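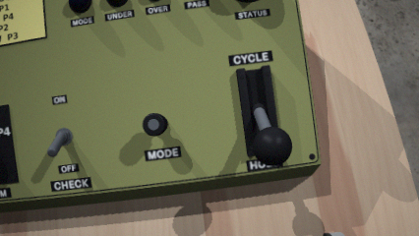
Relabeling the basement and garage circuits, how far do you go?

Skotwood
Bought a 66-year-old house in March and the breaker directory is useless. Half the lines say "lights" and one says "Den?" with the question mark. I spent an evening flipping breakers with a lamp and a radio and now I have a decent list on notebook paper. My question is how detailed the final version should be. Room names only, or every outlet? The main is 100 amps and the panel is full, if that matters.

Stademus
Every outlet. I did mine in a spreadsheet, one row per device, with the breaker number in the first column. Printed it and put it inside the door. Took a weekend. When the dishwasher died I had the right breaker off in ten seconds.

Salgado
I'd say room plus the big loads and stop there. A directory that lists every outlet gets so small you need a magnifier, and the first time you move something it's wrong. Mine says things like "Kitchen counter left of sink, fridge" and that has covered me for years.

Stademus
You update it when you move something. It's a file.

Salgado
You do. Most people don't. The people who had my house before me had a beautiful typed chart and 4 of the lines were wrong.

leonilde_f
Do both. Short version on the door, long version in a folder nearby. I also write the breaker number on the back of each outlet cover with a fine marker. You take the cover off, there's the number. Still test before you touch anything.

Skotwood
I like the cover plate idea. Do you do the switches too?

leonilde_f
Yes, same thing. For a box with two circuits in it I write both numbers and draw a line under them so I know to kill both.
Leonilde Falcão

Zalar
One thing I haven't seen mentioned. Don't use names that only mean something to you. "Den?" is a good case of that. Also "Mike's room" or "new outlets." New compared to what? Use the compass or the street. "NE bedroom" will still make sense to whoever buys the place.
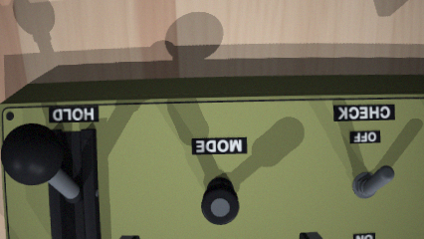
Same goes for abbreviations. I opened up a place once where the chart said "BR 1, BR 2, BR 3" and I couldn't tell whether BR was bedroom or bathroom. Write the word out. If it doesn't fit, use a smaller pen.

Salgado
Agree on all of that except the compass. My wife and I have lived here nine years and neither of us could point north from the hallway. Front left, front right, back left, back right, as seen from the street.

Zalar
Fine, but then write "as seen from the street" at the top of the chart.

Salgado
It does say that.

Stademus
Pencil or pen on the door card?

leonilde_f
Pen. Pencil smears. When it changes, fill out a new card and put the date on it.

Skotwood
OK, going with the short card on the door and the long list in a folder, plus numbers behind the plates. I still have one breaker left that doesn't seem to run anything. Leaving it on for now. Should I be worried about it?

Zalar
Check outdoor outlets, attic, smoke alarms and the doorbell transformer before you call it a spare. Mine was the doorbell.

Skotwood
Doorbell still works with it off. Attic is next.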